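Pisow Household Budget Group
Minutes, July meeting

Present: Teemu Lehtinen (chair), Settimio Guerra, Siiri Keskinen, Aino Hämäläinen, Ilari Lahtinen (notes, sorry for the typing)

Started 4 pm. Last minutes ok, no changes.

1. Prices since spring

Siiri went through the shopping basket sheet. Bread up again, milk flat, coffee up, eggs down a little. Bakery shelf at the Gallardo store worst of the lot, and the small loaf got smaller at the same price. Agreed the sheet should show price by weight as well as price per pack or we miss that kind of thing. Siiri to add a column.

Settimio asked if we should compare with the national inflation number. Long talk. The national number has rent, cars, flights and so on in it, ours is food and power only. Teemu wants both on the handout, side by side, with a line saying they measure different stuff. Agreed.
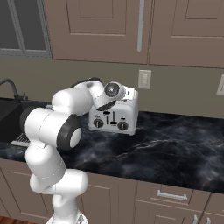

2. Power bills

Aino has been on to Citus over the new tariff. Standing charge goes up, unit rate goes down. Good for big users, bad for anyone living alone in a small flat. Two members already got letters, nobody else yet. Letter is hard to read, the new standing charge is on the back page.

Aino will write a one page explainer, plain words. Wants it checked by someone who hasnt seen the tariff before. Settimio will do it.

Question whether a fixed deal is worth it now. No advice from the group on this, we are not advisers. We can list what to ask before signing: how long, exit fee, what happens at the end.

3. Interest rates and savings

Teemu: the bank rate went up and loan payments followed in weeks, savings rates hardly moved. Eso Savings still paying next to nothing on the old accounts, a bit better on the new one but you have to ask to be switched. Several people with 2000 or less sitting in the old one. Put a reminder in the next newsletter. 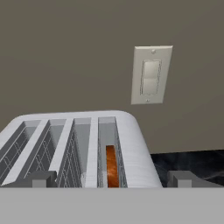 Siiri wasn't convinced a reminder does much, people skim the newsletter, and the ones who most need to switch don't get it by email anyway. She'd sooner have printed slips at the library desk. Teemu fine with both. Print run of 300, Siiri to get a quote.

4. Wages survey

Not enough replies to say anything. Left open until next meeting. Ilari to shorten the form, first page only, drop the question on overtime becuase people read it different ways.

5. AOB

Settimio can't make the next one, will send comments on the explainer before. Room is booked, same time.

Closed 5:40.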